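# Raising Three Kids and a Bedtime That Moves

I called Milagros Belmonte at 8:15 at night, which any parent could have told me was a terrible idea.

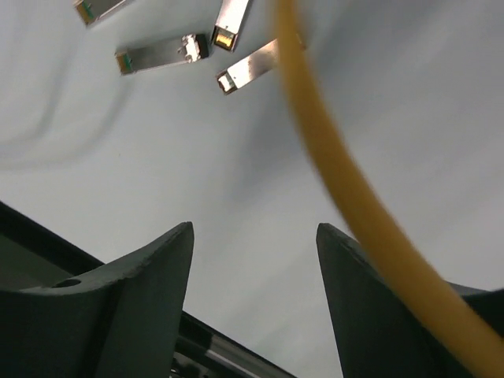
She picked up whispering. "Give me 2 minutes, I'm stuck under a foot," she said, and then I listened to her army-crawl out of her youngest's bedroom. I have done that crawl so many times that I held my breath for her!

Milagros lives in Ultdale with her husband and their kids, who are nine, six and almost three. Last November she quit fighting for a fixed bedtime, and I wanted to hear all about it (mine was a 7:30 house for years and I was a monster about it).

"We were spending an hour and a half putting kids in bed who weren't tired," she told me. "I'd be yelling 'relax!' up the stairs. Who relaxes like that?"

So now there's a window. Pajamas and teeth are done by 7:30, no arguing, and then lights go out anywhere up to 60 minutes later. The nine-year-old reads. The six-year-old draws horses, mostly. And the little one?

"Oh, she runs laps," Milagros said. "She's the reason I still drink coffee."

I asked if it worked right away and she laughed so loud I worried about the sleeping foot. The first two weeks were awful. Her son figured out that "up to" meant "always the very last minute," and he came downstairs one night to tell her that his stomach was lonely. She gave him a banana. The next night all three stomachs were lonely.

"My mother thinks I've lost it," she said. "She's 67 and she raised five of us, and we were all in bed at seven. But she also admits we were up there jumping on the mattresses, so I don't know what she thinks she won."

I wanted to know what she does with the quieter evenings. I was hoping for something inspiring, like pottery.

"I eat cereal standing up," she said. "Then I sit on the couch and look at pictures of the kids I just begged to go to sleep."

Same, Milagros. I have 400 of them from last summer alone.

Right about then a small voice on her end asked who was on the phone, and whether the lady wanted to see a Band-Aid. I said of course I did.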